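Print this page | E-mail this page

Section 5: Care of Surfaces and Textiles in a Plinura Rental Unit

This section covers routine cleaning of tables, partition curtains, upholstered items and carpet supplied with a furnished Plinura unit. It applies to all units in the Clollville building. Kitchen and bath surfaces are covered in Section 6.

5.1 Before you start

1. Open at least one window or switch the ventilation to its second setting.
2. Unplug any lamp or appliance standing on the surface to be cleaned. Coil the cord and place it where it cannot be stepped on.
3. Mix the cleaning solution: 50 ml of Siltusine concentrate to 1000 ml of lukewarm water. Do not use hot water.
4. Label the bottle with the month of mixing. Discard any remainder at the end of the following month.

CAUTION: Do not mix Siltusine with bleach or with any product containing ammonia. Do not decant it into a drinking bottle.

NOTE: Concentrate bought before the October label change has a blue measuring cap. Both caps hold the same volume.

5.2 Tables and desks

1. Clear the top completely. Small items left in place tend to hide rings and adhesive spots.
2. Remove dust with a dry microfiber cloth, working along the grain.
3. Dampen a second cloth with the solution and wring it out until it no longer drips.
4. Wipe the top in long strokes. Finish with the edges and corners.
5. Dry immediately with a third cloth. Do not allow liquid to stand on a wood surface.

For ink or crayon marks that remain after step 5, apply a pea-sized amount of plain white toothpaste to a cloth, rub lightly for a few seconds, then wipe with clean water and dry. Gel and whitening types are not suitable. Test on the underside first.

CAUTION: Toothpaste is a mild abrasive. Never use it on a high-gloss finish or on lacquer.

5.3 Lint, hair and loose fibers

Adhesive rollers are the preferred tool for removing lint from fabric between washes. A vacuum brush may be used on large areas, but it stretches loosely woven material and should be kept off hanging curtains.

1. Peel back the outer sheet so that a fresh adhesive surface is exposed.
2. Roll in one direction only. Rolling back and forth deposits part of the lint again.
3. Replace the sheet when it no longer picks up fibers on the first pass.
4. Store the roller in its cover, or resting on its handle, so that the sheet does not bond to another surface.

Stuffed toys and cushions are treated in the same way. Hold the item flat with one hand and roll from the center toward the seams. Go around buttons, embroidered features and glued parts. If the care tag permits washing, roll the item first and wash it afterward in a closed mesh bag.

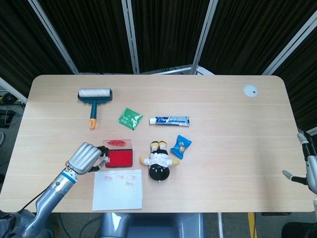
Marisol Carhuamaca: Step 2 works for me on cushions, but on anything with a long pile I get a better result by brushing it against the nap first and then rolling with the nap. Also, the Nadar refills are slightly narrower than the ones the unit came with. They fit, but they slide on the core unless you put a turn of paper tape around it.

The brushing method is acceptable for long-pile items. Use a soft clothes brush, not a wire one. Nadar refills may be used with the supplied roller. Paper tape on the core does not affect the handle and need not be removed at checkout.

5.4 Partition curtains

1. Close the partition fully so that each panel hangs or stands straight.
2. Check the lower rail of every panel. The panels must not rest on cords.
3. Dust from top to bottom with a dry cloth, following the folds or ribs of the fabric.
4. Treat single spots with a barely damp cloth. Dab, do not rub.
5. Wipe the metal parts with the solution and dry them at once.
6. Leave the partition in position until the fabric is dry to the touch.

CAUTION: Do not fold a partition while the fabric is damp. Creases set in this condition cannot be pressed out.

5.5 Carpet

Vacuum weekly at medium suction. In walkways, make two passes at right angles to each other. For spills, blot with a white cloth, apply a small amount of solution, wait 2 minutes and blot again. Do not saturate the backing.

Powdered carpet cleaner may be applied up to 300 g per room. Keep it clear of floor outlets and of any electrical equipment standing on the carpet. Vacuum it up the same day and empty the dust container afterward.

5.6 Storage and replacement

Keep concentrate, cloths and spare roller refills in the hall cabinet, on the upper shelf. Wash microfiber cloths without fabric softener. Replacement refills and cloths can be collected from the Clollville front desk on any day except Sunday. State the unit number and the item required. Used adhesive sheets go in general waste.

Print this page | E-mail this page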